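March, heating log, continued 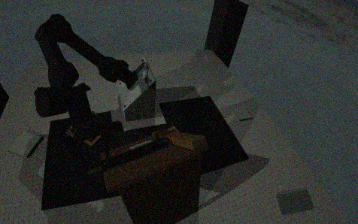
Black arm, dark square mat, white bracket. Render.

Up at six. Outside temperature just above freezing, no wind, which made it a usable morning for balancing the radiators. I had put it off through February while the weather swung back and forth and every reading I took was out of date by the time I wrote it down.

State of the system before starting: boiler serviced in the fall, pressure holding, pump on its middle setting. The radiator in the front room gets hot fast and stays hot. The back bedroom never gets past lukewarm unless everything downstairs is closed off. Last winter I blamed air in the line and bled that radiator every couple of weeks. It gave me a cupful of black water each time and no improvement. Remo Farina told me then that the problem was flow and I should leave the bleed screw alone. I wrote that down and ignored it for a year.

Method, for the next time I need it. All thermostatic heads off, all lockshield valves fully open, system cold. Start the boiler and note the order in which the radiators warm up. Order this morning was hall, front room, kitchen, bathroom, study, landing, back bedroom. The hall radiator was warm at the inlet almost at once. The back bedroom took 21 minutes to show any change, long enough that I went back down to check that the valve by the cylinder was open. It was.

Then let the whole lot cool, start again, and work through in the same order. Close the hall lockshield completely, open it a quarter turn, wait, and measure the pipe on each side. Adjust until the return runs cooler than the flow by the target amount, then go to the next one. I used the two clip-on Zelon probes, one per pipe, with a twist of foil under each clip. Without the foil they read low on painted pipe and disagree with each other. With it they agree well enough for this job.

The hall ended up barely cracked open. Any further and the return temperature climbs and it starts taking flow from the rest of the loop. The front room settled at a little over half a turn. The kitchen would not settle. The drop kept moving between readings, and I spent most of an hour on it before noticing that the oven was on and the pipe runs behind it. Turned the oven off, had bread for lunch, and started that one over. It came in on the second try.

The bathroom lockshield is seized. I put penetrating oil on the spindle and a rag underneath and left it. The gland nut weeps slightly when touched, so I do not want to force it with the system full. Jalen has a pipe freezing kit but it is at his sister's place in Bundudon, and by his account one of the clamps is missing. The alternative is a drain-down, and if I am draining I would want to change the landing valve at the same time. Parts list started on the back of the boiler manual.

Study and landing were simple. The back bedroom is fully open, as expected for the last one on the run. It now reaches a temperature I would call hot to the hand at the top and warm at the bottom, in 14 minutes from a cold start. The lower third near the middle is still cooler than the ends. That is probably sludge. A magnet held to the return pipe picks up nothing that I can feel, though I am not sure that test means much through copper.

Xiomara came by in the afternoon to return the stepladder and pointed out that the hall felt colder. It is. The hall was the warmest room in the house and had no reason to be. She also asked why I keep the boiler flow temperature as high as I do – fair question. I set it there to make up for the back bedroom, and that reason is now mostly gone. Turned it down by five degrees at four o'clock and will leave it there for a few days before touching it again.

Gas meter read at the start and at nine in the evening. One day tells me very little, but I want the baseline on paper.

Lockshield caps back on, with the settings written on masking tape inside each one. The pencil rubs off on the tape. Went around again with a marker.

To do: check oil on bathroom spindle in the morning. Price inhibitor. Put the thermostatic head back on in the study, which I have just remembered is still on the windowsill.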